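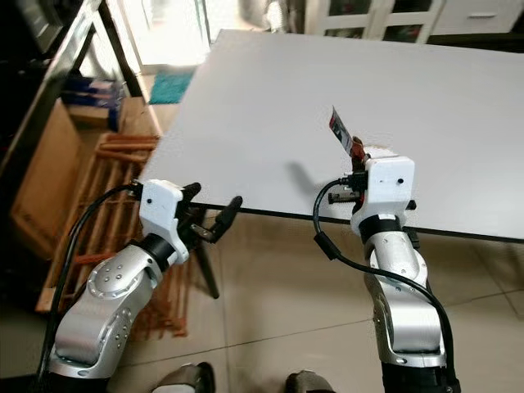 Merja Jääskeläinen would like more people to stay in Flevdale for the evening instead of heading home when the shops shut, and says the town's new winter programme was put together with that in mind.

2023-08-20

**Flevdale winter programme announced**

Flevdale will hold 16 days of events in December, with music, food, walks and late shopping across the town centre and along the river. Most events are free. The programme is run by Flevdale Events with support from Gurker, which is paying for the lighting on Mill Street and the covered stage in the Market Square.

The opening night starts with a lantern walk from the railway station to the square. Places on the walk are limited to 200 and need to be booked, but the songs and the switching on of the lights afterwards are open to everyone. Mill Street will be closed to traffic from mid-afternoon.

**Music**

The covered stage will have live music every evening. School choirs sing first, followed by folk groups, brass players and a ceilidh band on both Saturdays. Two candlelit concerts will be held at Räsänen Hall, which has reopened after work on its roof and heating. The hall seats 100 and tickets go on sale at the end of the summer. Under-fives get in free if they sit on a lap.

**Food and shopping**

Street food will be on sale by the old corn exchange, with hot drinks, pies, dumplings and a vegetarian stall new to the town. Shops on Mill Street and Church Row have agreed to open late on the main event nights. A makers' market will fill the Hevier building on the second weekend, selling pottery, knitwear, prints, candles and locally grown wreaths.

Applications for market stalls are open now. Traders who came last year still need to apply, as the layout has changed and the larger pitches have moved to the river side.

**Workshops and walks**

Families can book paper lantern making, biscuit icing and a beginners' wreath class. There will be 3 guided history walks, each starting from the library steps and finishing at the weir. The route is flat apart from a short ramp at the footbridge. Dogs on leads are welcome on the walks but not in the hall or the Hevier building.

**Getting there**

The station is a short walk from the square. The Bridge Street car park will stay open later than usual on event nights, and parking for blue badge holders will be kept behind the library. The town's late bus will stop on Station Road while Mill Street is closed.

The full programme, with times and booking details, will be available from Flevdale Library and the events office in Church Row.

**ENDS**

Press enquiries: Flevdale Events, Church Row, Flevdale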